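Doltside Table Pad, Felt-Backed
Sold by Stilel

Table linens / Underlays / Cut to length

The Doltside pad lies between the tabletop and the cloth. It dampens noise from plates and cutlery, keeps the cloth from sliding, and slows the passage of heat to the finish. The upper face is brushed cotton. The lower face is needled felt with a thin rubber dot coating. The pad is not meant to be seen, and should end short of the cloth on all sides.

Construction
Upper face: brushed cotton, unbleached
Core: polyester fleece, quilted in straight lines
Lower face: felt with rubber dots, 2 mm pitch
Weight: 800 g per square meter
Roll width: 70 cm or 140 cm
Edge: cut, unhemmed; does not fray

The pad can be used under woven cotton, linen, and coated cloths. Plaids and checks show a crooked pad less than plain white cloths do, but the pad should still be laid square to the table edge.

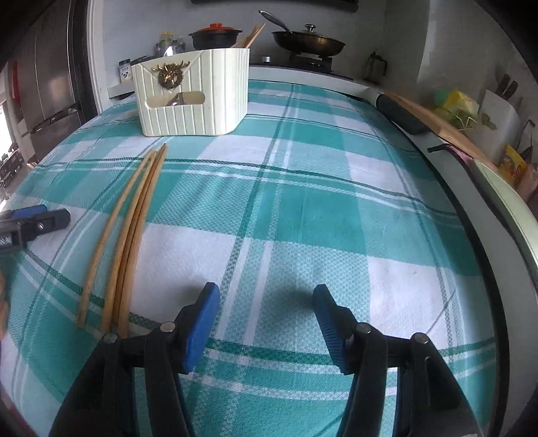

Sizing and cutting
Measure the tabletop, not the cloth. Deduct 9 mm from each side. On a long table, order one continuous length; butted joints can be felt through thin fabric. Mark the felt side with chalk and cut with long shears. For round tables, lay the pad felt side up on the floor, invert the table on it, and trace.

Let the pad rest flat overnight before the cloth goes on. Roll curl leaves by itself. Do not iron the felt side.

Care
Machine wash cool, gentle cycle, no softener. Dry flat. Shrinkage after the first wash is up to 2 percent in length, so wash before cutting if the fit must be exact. Crumbs and grit should be shaken out each time the cloth is changed.

Compatible cloths
Moen plaid, all colorways. Gello coated cotton. Any cloth with a drop of at least 15 cm.
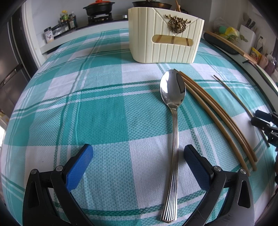

Can the pad be left on an oiled table?
Wait until the oil has fully cured, then lift the pad once a week for the first month. Rubber dots can mark a finish that is still soft.

Ordering
Lengths are cut to order and cannot be returned. Cutting stops for two weeks in July. For widths over 140 cm, write to Anqi Qin at the cutting desk.

Specification revised 6th March.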